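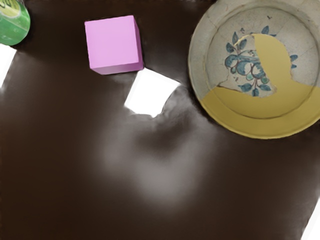

Questions about finishing and caring for dark-stained tabletops, collected from the Stirard workshop inbox. Answers apply to solid wood and veneered tops finished with Restbridge oil or Cordier hard varnish unless stated otherwise.

## Choosing a finish

**Which finish resists standing water better?**

The varnish. Cordier cures to a film on top of the wood, and a spill can be left on it for several hours. Restbridge soaks in and leaves very little on the surface. Wipe spills off an oiled top within a few minutes.

**Can I put varnish over oil?**

Only after the oil has fully cured, and only after a light sanding. Do a test patch on the underside first. If the varnish beads or pulls back from the edges of the patch, the oil is still too fresh.

**Why do you recommend matte for dark colors?**

Gloss on a dark brown shows every scratch as a pale line, and it reflects windows and ceiling lights as hard white patches. Matte scatters the same light into a softer haze. Satin falls between the two and is the most common order.

## Preparation

**What grit should I finish at?**

Sand to 500 for oil. For varnish, stop earlier; a surface that is too smooth gives the film less to hold on to. Do not go to 800 before staining. The pores close up and the stain takes unevenly, most visibly on end grain.

**Do I need to remove all the old stain?**

Not if the new color is darker. Remove the old finish completely, clean off the dust, and check that the remaining color is even under a low side light.

## Application
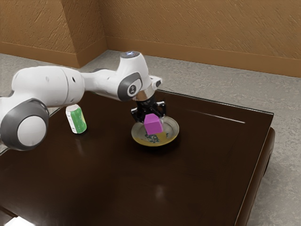
**How many coats does a dining table need?**

Three coats of varnish on the top, two on the underside. Skipping the underside lets the board take up moisture on one face only, and wide tops will cup. For oil, apply thin coats until the surface stops absorbing, then wipe off everything that remains.

**How long between coats?**

6 hours for varnish at normal room temperature, overnight for oil. Cold rooms need longer – press a thumbnail into an out-of-the-way spot, and if it leaves a mark, wait.

**My second coat has dust in it. Do I start over?**

No. Let it harden, sand lightly by hand, wipe, and recoat. Fedamel tack cloths work well for the last wipe. Press lightly, or the cloth leaves residue.

## Everyday use

**How soon can I use the table?**

Light use after 5 days. Wait a month before leaving anything heavy in one place. Rubber feet and vinyl mats can soften a fresh film and leave a print.

**How do I treat a white ring?**

A white ring is usually moisture trapped in the finish. Leave it alone for a day or two, as many fade without treatment. If it stays, rub along the grain with a little oil on a soft cloth. A black ring is in the wood itself and normally means refinishing.

**What should I clean it with?**

A damp cloth and mild soap, then a dry cloth. Avoid ammonia, scouring pads and silicone polish – silicone makes any later recoat difficult.

Technical questions not covered above go to Lamisi Amegashie at the finishing desk. Include the product name and the batch code from the lid.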